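Section 4: Running a Heat at Your School

Read this section before you unpack the Prumel kit. People tend to do it the other way round, and then ring us about the indicator bottle.

The Trokedari Schools Chemistry Challenge is run in two stages. The heat happens in your own lab, under your own supervision. The final is run by us and is covered in Section 7. What follows deals with the heat only, from the moment the box arrives to the moment the mark sheets go back into it.

You will need one supervising teacher, one marker who is not the supervising teacher, a lab with working sinks, and a double period. If your school's double period is shorter than 100 minutes, see Note 4.6. If your school has no double periods, you have our sympathy, and Note 4.6 is for you too.

4.1 Before the day

1. Register your teams through the organiser page. A team is four students. Three is permitted if someone is away on the day. Five is not permitted, however well the fifth one gets along with the others.

2. Enter each student's name the way they want it printed on the certificate. We print exactly what you type. Last year we printed 200 certificates for one region and reprinted a good many of them, including one made out to "Josh (the tall one)".

3. Write down your school code when it appears. It shows up once, in a small grey box, and we have been meaning to make the box bigger.

4. Check the date for your region. Heats close at the end of June. The page will let you type in a later date and will look quite pleased about it, but the entry won't be counted.

5. Collect permission forms. Keep them at school. Please do not post them to us.

Note: Mixed-year teams are welcome. At least two members must be in Year 9 or Year 10. If your school calls its years something more imaginative, use the age table in Appendix B.

4.2 Checking the kit

The kit comes in two trays. The top tray holds the paperwork and the light items. The bottom tray holds the glassware and the bottled solutions, and it is heavier than it looks.

1. Open the box on a bench, right way up. The arrow on the lid is sincere.

2. Lift out the top tray and set it aside. Don't open the sealed question envelopes.

3. Compare the contents of both trays with the packing list. Tick each line. Sign the bottom.

4. Check every bottle for a tight cap and a readable label. If a label has come off, do not work out the contents by elimination, even if you are quite sure. Set the bottle aside and request a replacement.

5. Look over the burettes for chips, particularly at the tip. Run a little water through each one and check that the tap turns freely and stops when told.

6. Store the solutions in your usual chemical store, with the safety data sheets nearby. The sheets are in the yellow folder.

CAUTION: The sodium hydroxide solution is dilute, but it is still sodium hydroxide. It gets the same treatment as any other corrosive in your prep room: eye protection, gloves when decanting, and no balancing it on top of the fridge.

CAUTION: Do not top up a short bottle with stock of your own. The concentrations in the kit are matched to the mark scheme. A helpful splash from the prep room will make every team in your school wrong by the same amount, and they will be very consistent about it.
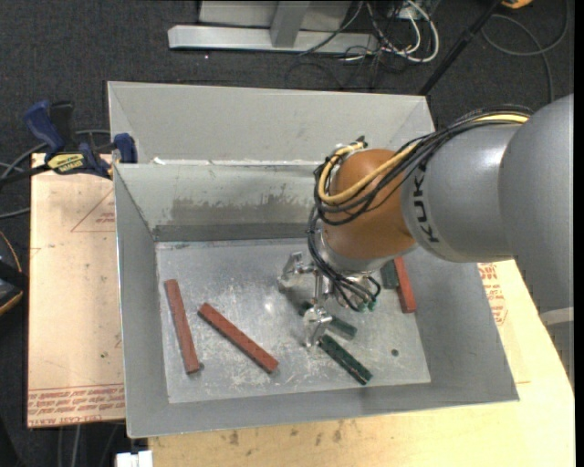
Replacement items are sent out within the week if you ask through the organiser page, quoting your school code and the line number from the packing list. Asking for "the glass thing" will get you a polite email with a diagram attached.

4.3 Setting up the lab

Allow an hour. It can be done faster by a good lab technician, and if you have one, you should be reading this section aloud to them while they ignore you and do it properly.

1. Give each team its own stretch of bench, with a sink within reach and enough space between teams that nobody can read a neighbour's burette.

2. Put out the Round 2 equipment as shown on the station card. Leave the Round 1 area clear apart from pencils and scrap paper.

3. Label each station with a team number. Don't use school house names or team nicknames, as the marker isn't supposed to know who is who.

4. Fill one wash bottle per station with distilled water and label it.

5. Set the wall clock, or whatever clock everyone can see, and decide now that it is the official clock. Phones go in bags.

6. Take down or cover any periodic tables on the walls. One is supplied in the question booklet. If yours is painted directly onto the wall, as at one school we won't name, write this on the incident sheet and carry on.

7. Confirm that the eyewash station works and that the path to it is not blocked by a trolley of textbooks.

Note: The scoring booklet refers throughout to "the Iyer method" for Round 2. This is our house name for a titration with one rough run and three accurate ones. Your students have very likely been doing it all year without knowing it had a name.

4.4 Running the rounds

There are three rounds. Run them in order.

Round 1: Written questions (30 minutes)

1. Seat the teams. Read out the instructions on the inside cover of the supervisor's booklet, word for word. They are dull, and they have to be the same for everyone.

2. Open the first envelope in front of the students.

3. Start the clock. Teams may talk among themselves, quietly. Expect this to last four minutes, after which they will talk among themselves at a normal volume and you may remind them.

4. Answer questions about the wording only if there is a misprint. "What does this mean?" is not a misprint.

5. Collect every booklet when time is up, including the one being finished under the desk.

Round 2: Practical (45 minutes)

1. Check eye protection, tied-back hair and closed shoes before anyone touches a burette. A student in unsuitable shoes may record results from the end of the bench, or may borrow something from lost property if they are brave.

2. Open the second envelope and hand out the method sheets.

3. Start the clock.

4. Walk the room. You are there for safety. You may say "goggles" as often as you like. You may not say "I'd slow down near the end point if I were you", nor may you raise your eyebrows in a way that conveys it.

5. Teams must write results in pen, in the table supplied. Crossings-out are fine. Results on the back of a hand must be copied to the table before time is called.

6. Stop the clock only for a spill, a breakage or a fire alarm. Write the stoppage on the incident sheet and add the lost minutes back for all teams.

CAUTION: Broken glass is cleared by the supervising teacher or technician, never by a student, even one who got themselves into this and feels bad about it.

Round 3: The Plalunine problem (15 minutes)

Plalunine is a substance that does not exist outside our question papers. Teams are given its melting point, its behaviour with water and a few other facts, and asked what sort of bonding it has and how they would test their answer.

1. Open the third envelope.

2. Tell students plainly that the substance is made up. Every year a team spends half the round trying to recall whether they've covered it in class.

3. Start the clock, and collect the answer sheets at the end.

Note: There is more than one acceptable answer to Round 3. The marks are for the reasoning. Please pass this on to your marker before they start, as it is a hard thing to hear afterwards.

4.5 Marking and sending back

1. Give the marker the sealed mark scheme once all the papers are in. It should not be opened earlier, or left in the staffroom under the biscuits.

2. Mark Round 1 and Round 3 from the scheme. For Round 2, enter each team's accurate results into the scoring grid and read off the mark. Do not average in the rough run.

3. Add up the totals. Then have a second person add them up. Of the 1,601 mark sheets we received last season, 168 had an arithmetic error, and we would like to remind everyone that these were filled in by science departments.

4. Enter the totals on the organiser page with your school code.

5. Put the signed mark sheets and incident sheet in the prepaid envelope. Keep the student papers until the finalists are announced.

6. Rinse and dry the glassware and return it to the bottom tray. Leftover solutions are yours to use up or to dispose of in line with your school's procedure. Please don't post them back. The courier has spoken to us about it.

In the event of a tie for first place at your school, the higher Round 2 mark goes through. If that is also tied, use the higher Round 3 mark. If that is tied as well, contact Thirumalai Namboodiri at the competition desk, who keeps a spare question in a drawer for this purpose and is rarely given the chance to use it.

4.6 Note for schools on short periods

The heat may be split over two sittings. Run Rounds 1 and 3 together in one, and Round 2 in the other. This is the only case where the order may change. Both sittings must fall within the same school week, and the unopened envelopes must be locked away in between. A filing cabinet counts as locked if it locks.

4.7 Common problems

The end point never arrives. Check that indicator was added. It usually wasn't. The team may add it and start the run again, with no extra time.

The solution went bright pink and stayed that way. The team has overshot. They may repeat the run if they have time and solution left. Supervisors may look sympathetic.

A burette leaks at the tap. Swap it for the spare in the bottom tray and allow the team three extra minutes. Record it on the incident sheet.

A team has only three members and one of them has to leave for orchestra. The remaining two may finish. The score stands, and so does the orchestra.

The organiser page says your school code is not valid. The codes have no letter O in them, only zeros. If it still won't go through, phone the competition desk before 4 pm and have the packing list with you, as the code is also printed in the bottom left corner.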